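4. Setting up a temporary traffic count site

This section applies to the Rarkon two-tube roadside counter used with the Arkeo desktop software. It covers choosing a site, fixing the tubes and starting a count. For permanent loop stations, see section 6. Revised March 2025.

4.1 Before you go out

1. Obtain written consent from the highway authority. A verbal agreement with a district office is not enough for work in the carriageway.
2. Check the works calendar. A count taken during a diversion on a parallel street will have to be repeated.
3. Charge the counter fully. A full charge supports a count of up to 7 days.
4. Clear the memory in Arkeo (Device > Storage > Erase). The counter will not overwrite old records.
5. Enter the site reference. Use the street name followed by the direction of the nearer lane, for example WINLEY ROAD NB.

Note: The site reference cannot be edited once a count has started. If it is entered wrongly, stop the count, erase and begin again.

4.2 Choosing the position

Place the tubes on a straight length of road where vehicles travel at a steady speed. Avoid bus stops, loading bays and the approach to signals. Queuing traffic that stands on a tube produces false axle readings, and the software cannot remove all of them.

Where the purpose of the count is to compare streets before and after a change in layout, use the same position both times. Measure from a fixed feature such as a lamp column and write the distance on the site sheet. Paint marks on the kerb are often lost to resurfacing.

Parked cars are the most common cause of a failed count. If a wheel rests on either tube, air pulses from passing vehicles are blocked and the record shows a gap. On residential streets, ask for a parking suspension covering both sides. 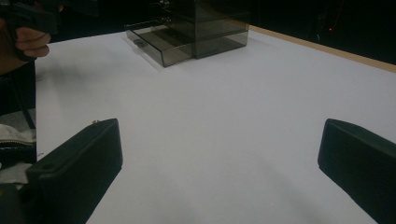
Junction spacing also matters. On a close street grid, such as the Figueroa pilot area, few blocks are long enough to give free-flowing traffic at their midpoint. In these cases record volume only and switch off speed logging (Arkeo > Count > Options).

4.3 Fixing the tubes

CAUTION: Do not enter the carriageway without the traffic management named in your consent. High-visibility clothing is not a substitute for it.

1. Lay both tubes across the road at right angles to the kerb.
2. Set the distance between them to match the spacing value in Arkeo. An error here affects every speed in the record.
3. Fix the far end of each tube with the nail and clamp supplied. Plug the open end.
4. Pull each tube until it lies flat, then fix the near end. Do not overstretch. A tube under too much tension will bounce and count one axle twice.
5. Tape the tubes at the lane line and at each wheel path.
6. Connect tube A to the left-hand port and tube B to the right-hand port, as seen when facing the road.
7. Chain the counter to a post and close the lid.

Note: If the ports are swapped, volumes will be correct but directions will be reversed. This can be put right later under Arkeo > Edit > Direction.

4.4 Starting and checking the count

1. Press and hold START until the green lamp flashes.
2. Watch the display while several vehicles pass. The axle figure should rise by two for each ordinary car.
3. If the figure rises by one, check both tubes for splits and make sure the end plugs are tight.
4. Note the start time on the site sheet.

Cycles may not register at the default setting of 2000. Reduce the threshold to 300 on streets where cycle traffic is to be included. The lower setting also picks up footsteps, so keep the tubes clear of crossing points.

CAUTION: Do not change the threshold part way through a count. Arkeo applies the last value to the whole file.

4.5 Removing the equipment

Stop the count before disconnecting the tubes. Lift the nails with the bar supplied and fill the holes with cold-lay compound if your consent requires it. Coil the tubes loosely – tight coils leave kinks that weaken the pulse. Download the file as described in section 5.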